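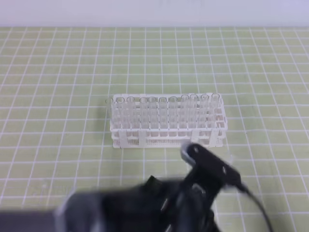
Attachment 1: rack and tubes on the bench mat, added by W. Reuter

Ticket 124
Subject: Tubes sit loose in the white rack, some lean
Opened: 2025-06-09
Opened by: Wiebke Reuter
Assigned to: Osian Gwilliam
Category: Teaching lab / small equipment
Priority: Normal
Status: Closed

Description of problem (W. Reuter)
The replacement tubes we got from Dreso do not sit right in the white plastic racks. They go into the holes without trouble, but some lean once they are in and touch the tube next to them. When the rack is carried from the prep counter to a student bench they rattle and tip to one side. The old tubes did not do this. I have put clear tubes in the back row of one rack and left it on the green mat in the prep room for whoever picks this up. Please do not use it for class until the ticket is closed.

What I tried before opening the ticket:
Turned the rack end for end. Same result.
Moved the tubes to a different row. Same result.
Tried the same tubes in a second rack from the cupboard. A little better, still loose.

Comment 1, Osian Gwilliam
Picked up. Two questions. Were the new tubes ordered under the same item line as last time? And is the lean there when the rack is standing still on the mat, or only after it has been carried?

Comment 2, Wiebke Reuter
I did not place the order, Benedikt did. The lean is mostly after carrying. Standing still, most of them look upright. If you tap the end of the rack you get it on a few.

Comment 3, Benedikt Frerichs
Order was for 200 tubes from Dreso. I used the line from the October order and changed only the quantity. The packing slip says 13 mm outside diameter. I don't have the slip from October, it should be in Waltraud's folder.

Comment 4, Osian Gwilliam
Checked the rack in the prep room. Notes:
Rack stands flat on the mat. Pressed on all corners, no rocking.
Measured three of the tubes with the caliper. All 13 mm, so they match the slip.
Measured holes in the top deck. They are clearly wider than the tubes need. There is enough play that the rim can move a few millimeters either way.
Looked for cracks in the top deck and in the front supports. None found.
The tubes are within spec and the rack is not damaged. My guess is that the rack is made for a wider tube and the old tubes were the wider size. Need the October slip to confirm.

Comment 5, Waltraud Petersen
Found the October slip. It says 16 mm. Supplier on that one was Dreso as well, same catalog page, the two sizes are one row apart. The racks were bought from Pluduria with the 16 mm tubes in mind.

Comment 6, Benedikt Frerichs
Then I copied the wrong row. Sorry about that. I will ask Dreso about an exchange. One box has been opened, the rest are sealed.

Comment 7, Osian Gwilliam
Thanks both. Until the exchange is settled:
Keep the 13 mm tubes out of the white racks for anything with liquid in it.
For the Year 1 groups use the remaining 16 mm tubes from the drawer under the sink.
Do not pad the holes with tape or rubber bands. We had this on an older ticket and the glue was a nuisance to get off.

Comment 8, Svenja Ackermann
I have the Year 1 practical and there are not enough 16 mm tubes in the drawer for every bench. Can I use the 13 mm ones dry, for the labeling exercise only?

Comment 9, Osian Gwilliam
Yes, dry is fine. Leave the racks on the benches and have the students bring the tubes over instead of carrying full racks.

Comment 10, Svenja Ackermann
Done that way. No breakages. A few students asked why the tubes were crooked.

Comment 11, Benedikt Frerichs
Dreso will take back the sealed boxes. The opened box stays with us and they will bill it. The 16 mm tubes are on the same account, I read the item number back to them on the phone and asked for it in writing.

Comment 12, Wiebke Reuter
16 mm tubes arrived. Filled one white rack and carried it to the far bench and back. No lean, no rattle. The opened box of 13 mm tubes is on the second shelf with the size written on the lid.

Resolution (O. Gwilliam)
Cause: wrong tube size ordered, 13 mm in place of 16 mm. Racks OK.
Fix: sealed boxes exchanged, 16 mm tubes in use.
Follow-up: Waltraud has added the diameter to the item name in the order list. Wiebke will put a size label on the shelf where the white racks are kept.
Rack from the prep room released for class use.
Closed by Osian Gwilliam.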